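So, ich hab's getan. Zwei Greifer, eine Kiste, ein sehr langer Tag. Ich schreib das mal als Thread runter, bevor ich die Hälfte wieder vergesse. 1/16

Kurz zur Ausgangslage: Wir suchen seit März einen Greifer für gemischten Kleinkram, also Sachen, die kreuz und quer in einer Kiste liegen. Im Rennen sind noch der Zweifinger von Mideck und der Kito mit den weichen Spitzen. Den dritten Kandidaten hat Valter schon beim Auspacken aussortiert (falsches Flanschmaß, danke für nichts). 2/16

Regeln: gleicher Arm, gleiche Kamera, gleiche Software, gleiche Kiste. Pro Greifer 94 Griffversuche, dann umbauen, dann nochmal 94. Gezählt wird nur, was oben ankommt und oben bleibt. Fallenlassen über dem Rand ist ein Fehlversuch, da war Agathe gnadenlos. 3/16

Zur Auswahl der Teile gab's natürlich Diskussionen. Ich wollte Quader und Zylinder, schön langweilig. Cristóbal wollte »Sachen, wie sie in echt rumliegen«. Cristóbal hat gewonnen. 4/16
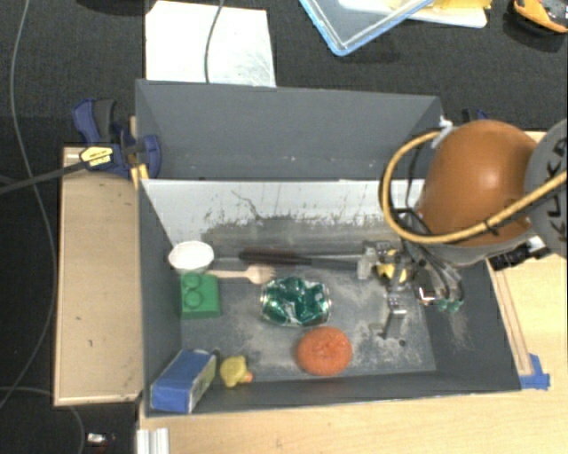 Foto: Maxence Rolland

Meine Hassliebe in dieser Runde ist die grüne Dose. Zerknautscht, glänzend, und die Tiefenkamera sieht an solchen Stellen gern mal gar nichts oder eine Wand, wo keine ist. Die gelbe Ente dagegen: ein Traum! Knubbelig, von fast überall greifbar. Ich werde nie wieder schlecht über Enten reden. 5/16

Die Holzgabel hatte ich komplett unterschätzt. Flach auf dem Boden, kaum Höhe, da muss der Finger wirklich bis ganz runter. Der Mideck kratzt dann über den Kistenboden, dass es einem die Schuhe auszieht. Unsere Kiste sieht inzwischen aus, als hätte jemand drin Schlittschuh geübt 😅 6/16

Der Kito macht das eleganter, die Spitzen geben nach und schieben sich drunter. Dafür braucht er länger, weil ich die Anfahrt auf den letzten Millimetern drosseln musste. Sonst knickt die Spitze weg und er greift daneben. 7/16

Zahlen, ich weiß, deswegen seid ihr hier. Mideck: 71 von 94. Kito: 79 von 94. Klingt deutlicher, als es sich angefühlt hat, bei der Hälfte der Fehlversuche war es nämlich die Dose. Bei beiden! 8/16

Was mich mehr überrascht hat: Schüsseln. Der Mideck klemmt den Rand und fertig, da gibt's keine Diskussion. Der Kito hält sie auch, aber beim Schwenken wackelt alles, und zweimal ist sie ihm aus den Fingern gerutscht. Steifigkeit ist halt doch was Feines. 9/16

Kleiner Exkurs Kabelführung, weil Pascal gefragt hat: Der dicke Schlauch am Handgelenk ist und bleibt eine Pest. In den steilen Posen drückt er gegen alles, was er findet. Ich hab die Gelenkgrenzen enger gesetzt und verliere dafür Reichweite in den Ecken. Wer eine schönere Lösung hat, bitte melden, ich backe Kuchen. 10/16

Und klemmt eure Kisten fest!! Beim allerersten Durchgang hat der Arm sie einfach mitgenommen, ein gutes Stück über den Tisch, und ich saß da und hab mich gewundert, warum die Kalibrierung plötzlich Quatsch ist. Eine Schraubzwinge, Problem weg. 11/16

Der Umbau von einem Greifer zum anderen hat übrigens 40 Minuten gedauert, und davon hab ich bestimmt die meiste Zeit eine Schraube gesucht. Beim Mideck sind die Stecker hübscher. Beim Kito liegt dafür eine Anleitung bei, die ein Mensch geschrieben hat. 12/16

Preis: Der Kito liegt im Angebot von Courtois bei 1.753 Euro, Ersatzspitzen extra. Zum Mideck darf ich noch nichts sagen, das Angebot ist in Arbeit. Nur so viel, Agathe hat die Augenbrauen hochgezogen. 13/16

Wie lange die weichen Spitzen halten, kann ich euch nach einem Tag natürlich nicht sagen. Eine hat schon eine kleine Kerbe. Ich lass den Kito jetzt erst mal im Dauerlauf und zähle mit. 14/16

Mein Stand heute: Kito für den Kleinkram, Mideck für alles mit Rand oder Gewicht. Ja, ich weiß, das ist keine Entscheidung. Pascal hätte gern einen Schnellwechsler, dann könnten wir beide nehmen. Pascal zahlt den aber auch nicht. 15/16

Als Nächstes kommt die Kamera dran, gleiche Kiste, anderer Winkel, und dann schauen wir mal, ob die Dose endlich als Dose erkannt wird. Die Griffliste räum ich noch auf und häng sie dann hier drunter, Fragen gern in die Antworten. 16/16

Weitere Threads
Zarkatard ausgepackt: erster Eindruck vom neuen Controller
Hand-Auge-Kalibrierung, Versuch Nummer drei
Warum ich keine Saugnäpfe mehr bestelle
Valter und das falsche Flanschmaß
Tiefenkameras und glänzendes Zeug, ein Leidensbericht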